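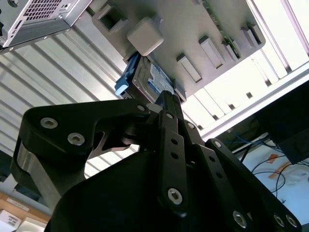
4 min read

Blue plastic, gray plastic and a lot of promises: inside the Clastcombe

I don't trust the word "tool-less." I have owned too many cases that claimed it and then asked for a screwdriver, a butter knife and a fingernail I was fond of. So when the Clastcombe came up secondhand in Elolham, with its blue drive caddies and a seller who used the word three times in one listing, I went to look at it with my wallet firmly closed. It came home with me anyway. The gallery is short, as usual on Pleltimden, and sticks to the one part I cared about, the drive bay.

First the tray. It's light gray plastic, slung under the sheet metal, and the drive is a plain 3.5-inch one sitting in a bright blue caddy. Color coding is nice and I have no quarrel with blue. What I'd like to know is why a case maker spends its effort on the color when the plastic around it is what has to carry the weight. A 3.5-inch drive is a lump. Hang it off plastic for a few years and I want to see what the plastic looks like at the end.

The metal has a grid of small square holes for ventilation. Fine, air can get through. Whether it goes anywhere near the drive is a different matter, and I've never seen a seller's listing that could tell me. I suspect a lot of vent patterns are drawn by whoever does the logo. Square holes also collect fluff at the corners, in my experience, and my house produces plenty of fluff.

There are small round fasteners along the lower rim of the metal too. I mention them only because "tool-less" was the word in the listing. To be fair, it may only have meant the caddies.
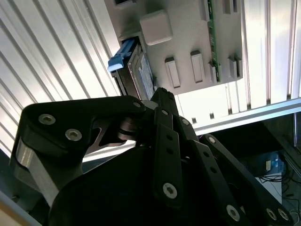

The other half of the promise is the latch. I've broken two of these on other machines, both times by doing exactly what the manual said, so I came to this one expecting a third. It's a chunky lever, I'll give it that, and thick plastic is a better start than the thin springy kind. The seller told me it was good for 1,543 openings. I asked who had counted and got no reply, so I'm treating that number as decoration.

My own test was less scientific: in and out, up to 47 times over a long July evening, with the radio on. The latch held. It also got stiffer to my thumb toward the end, though that could have been the thumb. I'm not ready to call it a good latch. I'd call it one that hasn't annoyed me yet.

As for the rest, spare caddies are the real problem. Nicholas, the parts shop I normally order from, lists something similar in blue but won't say whether it fits, and I'm not paying postage to find out. If you have a Clastcombe and have bought caddies that slid in properly, send me the part number. A photo of the label would be better – I've been sent wrong part numbers before.

Fans and front panel are in the next gallery, once I've worked out which of the fan claims I believe.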